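Kestov Festive Displays: data card

Kestov is a table of seasonal displays put up in hotel lobbies, shop windows and covered markets. Each row is one display: where it stood, who designed it, what it was made from, and how long it stayed up. It was put together for people who write about floral and window design and kept having to look the same things up.

Contents

displays.csv holds the main table. designers.csv holds names and short biographies. materials.csv lists each plant or material once, with the common name first and the Latin name after it where one applies. The folder called notes has longer write-ups in plain text, with a picture in some of them.

The first release has 100 displays in 2 towns, Hilleck and Stonis. Hilleck has far more hotels, so it is over-represented, and anyone comparing the towns should allow for that. 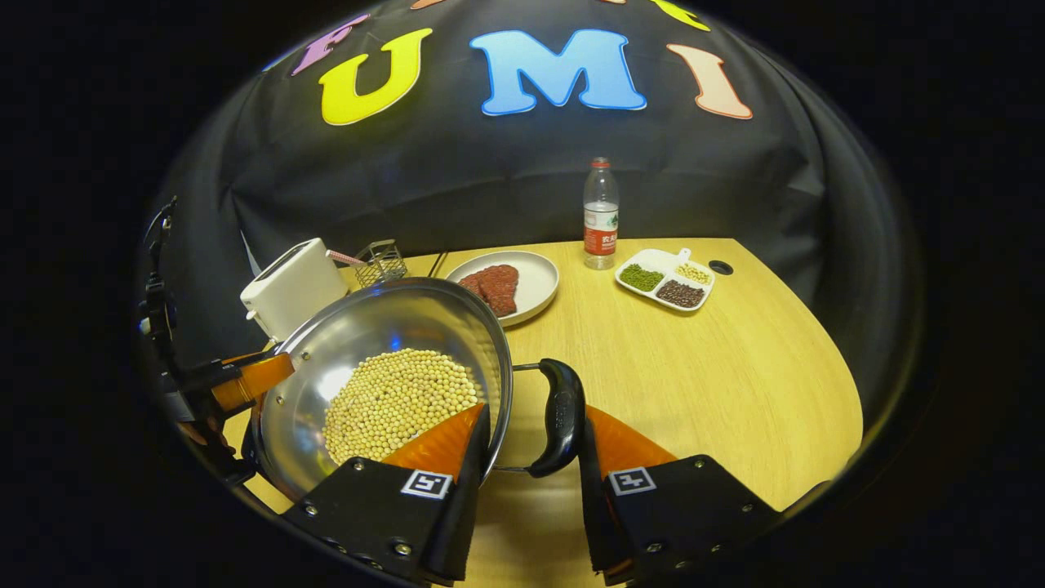

Stainless steel wok with a black loop handle.

Fields

The material field takes up to 7 entries, in order of how much of the display they make up. Moss, ivy, fir and eucalyptus are recorded separately. Anything artificial has the word "faux" in front of it. Ribbon and lights go under trimmings, even when there is more ribbon than greenery.

Height is in metres and leaves out the star or topper. If the designer gave a height and the venue gave a different one, both are kept, with the designer's figure first. Blank means not known. Zero is used only for hanging pieces that don't touch the floor.

Style is free text and is the weakest column. "Traditional" was used too generously in the early rows, particularly for wreaths.

How the rows were collected

Most came from press notices and from visits during December. Tomomi Noguchi checked the plant names and corrected a good many, mainly spruces entered as firs. Displays in private houses were left out, as were any where the designer asked not to be listed. The Liu arcade garlands are entered as one display, although they were hung in two halves on different evenings.

Known problems

Removal dates are poor. Many venues say only "after the New Year", and those rows carry the text as given. Duplicate designer names have not all been merged. 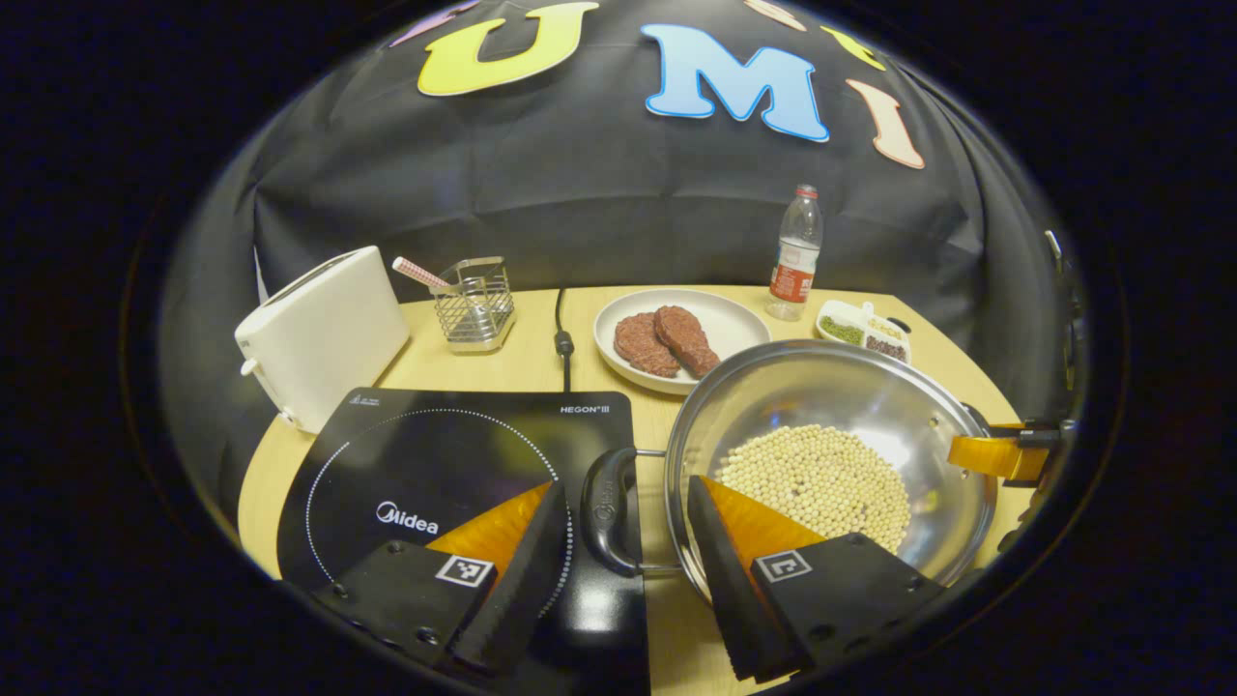 Noguchi would still like the garlands split: "They used different ivy on each side, and one half was down by Friday. I'd give them a row each and link the two."

That change is planned for the April release, along with a separate column for cut and potted plants. Until then, filter on the venue name to find the garlands.

Corrections

Send the row number, the field and the new value. A source is needed for changes to a designer's name, but spelling fixes can be sent without one.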